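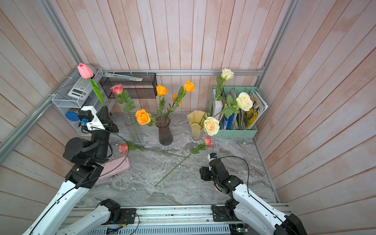

Keeping a small work table in order: tips for the desk, the baskets and the vases

1. Go up before you go wide
A table fills from the edges to the middle, and then there is no place left for the hands. In my home the first thing that helped was an organizer with several levels, put into the back corner. A white wire mesh one with stacked compartments is good for this, as you can see through the mesh what is lying lower down. On the top shelf I keep the thing I take most often. With me it is the calculator, because I do the household bills at the same table.

2. Hang what can be hung
A mesh basket on a rail at the back takes no place from the table top. Flat things in a clear sleeve can lie across the top of it, and you find them without digging. Do not fill such a basket with heavy tools. My first one, from Bokdale, I loaded with pliers and a hammer, and the hooks bent in one evening.

3. Vases belong to the middle only while you work on them
When I arrange flowers I put the vases across the middle of the table, so that I can turn each one and look at it from both sides. When I finish, they go to the window. A vase which stays on a work table will sooner or later be hit with an elbow.

4. A tulip needs less water than you think
For tulips I fill the vase only to a third. Cut 2 centimeters from the stem, with a sharp knife, and change the water each morning. For a bigger vase I measure 600 ml with the kitchen jug, and for a narrow one much less. If you have just one stem waiting, you can stand it upright in the organizer for a few minutes – but not over the papers!

5. Cleaning a narrow vase
Put in a spoon of uncooked rice, some warm water and one drop of dish soap. Close the top with your palm and shake. For an old white line inside, leave vinegar and water in it overnight, then rinse two times.

6. Marble pattern shows less dirt, so wipe it by the calendar
On a gray-and-white marble pattern the crumbs and water rings are hiding very well. I wipe mine every evening with a soft cloth and a little soap. If your top is real stone, keep vinegar and lemon away from it.

7. Pale boards on the wall
Vertical planks collect dust in the seams. A dry paintbrush, from top to bottom, is better than a wet cloth. For a washed pink-white finish I would never use the rough side of a sponge. Small scratches I leave alone, the grain covers them.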